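### 3.2 署名検証に基づくドライバ配布経路の評価

無線LANドライバの更新に失敗する原因は、従来はハードウェア側の世代差に求められることが多かった。しかし筆者らがNetleyの収集ログを見直したところ、配布経路の違いだけで結果が大きく変わるという、たいへん興味深い傾向が浮かび上がってきた。本節ではこの点を詳しく検討する。

対象としたのは、Jimportに登録されたドライバパッケージ1,032件である。各パッケージについて、署名の有効性、INFファイルに記載されたハードウェアIDの一致、依存するランタイムの版を順に照合した。照合器にはÖbergの差分抽出モジュールを組み込んだ。このモジュールは署名ブロックを除外して比較できるため、再署名されただけのパッケージを同一系列としてまとめられる。この性質は予想以上に有用で、手作業では見落としていた系列が50を超えて見つかった。
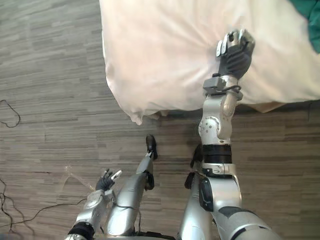

図6　白い寝具に手型グリッパを押し当てるロボットの右腕。

系列の統合後、各系列の最新版をBruvdale上の仮想環境に導入し、再起動を挟んで接続状態を記録した。試行は系列ごとに12回とし、毎回スナップショットから環境を復元した。導入順の影響を避けるため、系列の並びは試行のたびに無作為に入れ替えている。

とりわけ目を引いたのは、旧版の残存ファイルがある環境での挙動である。新版の導入自体は正常に終了するのに、再起動後には旧版のサービスが先に読み込まれ、アダプタが停止状態のまま残る例が繰り返し観測された。イベントログには警告が残らず、デバイスマネージャの表示も正常であった。ドライバストアの列挙結果を導入の前後で比べると、この状態をはっきり判別できる。簡単な手順でここまで明瞭に分かれたことには、筆者らも驚かされた。

なお、ベンダー独自の接続ユーティリティを同梱するパッケージでは、ユーティリティ側の常駐処理が結果に影響しうる。そこで次節では、ドライバ本体のみを抽出して導入した場合の結果を別に集計する。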